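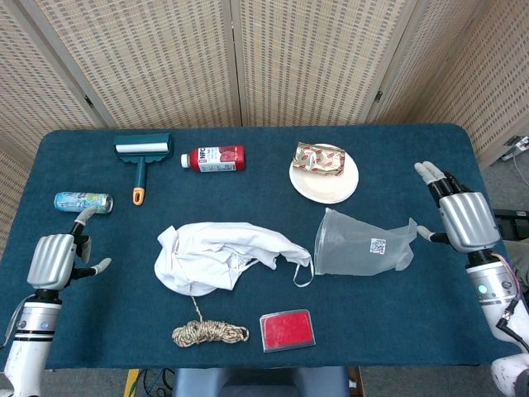
Resetting the side room at Pladport this afternoon. It gets used for breaks, and whatever people put down stays down. I start with the trash because it takes up the most room and needs the least thought. The gold foil wrapper goes out on its paper plate, so I only make one trip to the bin. The lint roller stays on the table until the end, for the teal carpet top.

Pladport · September · 4:10 PM
87 likes · 12 replies

2/ Cans and bottles go in the bag, caps back on. Our building's hauler is Pireck and they want drinks containers kept apart from paper. A plate with food on it is regular trash.

14 reposts

3/ Cloth next. Anything white and crumpled gets shaken out before I decide if it's laundry or a rag. I've thrown out a good shirt that way — once.

4/ Lint roller last. Short pile holds crumbs at the front corners, so I go along the edge first and then across. One sheet does roughly a third of the top. I buy the Grotaton refills, 77 sheets to a roll, and they tear straight most of the time.

5/ I don't vacuum the table anymore. The brush head was lifting the fibers near the corner and it started to look gray.

31 likes

6/ Folding screen gets a dry cloth, top to bottom. The weave holds dust. Check the hinge screws while you're there.

2,333 views · 6 comments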